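Plokamier, reviewed over lunch

Plokamier is a training recipe for robot arms, and its claim is that five demonstrations per step are enough if the arm has already practiced on 2,000 unrelated ones. Zoi Makris and I gave it a burger. I've had worse coworkers.

Placing things is where the method earns its keep. It plans each layer from wherever the last one ended up, so a crooked patty early on doesn't doom the tomato. Our older setup would have gone on building a tidy burger beside the real one.

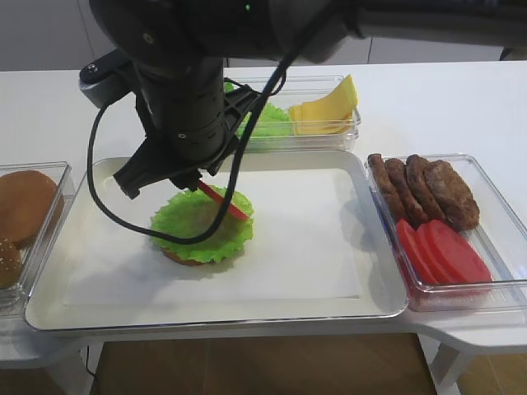
What I didn't like

Speed, mostly. Ten burgers used up an afternoon and most of my goodwill. Thin slices are still the weak spot, and the setup notes seem to have been written for Ákos Halász by Ákos Halász. Retraining after we changed buns took five hours.

Worth having if your lab moves soft, floppy stuff. For actual lunch, Zoi is faster.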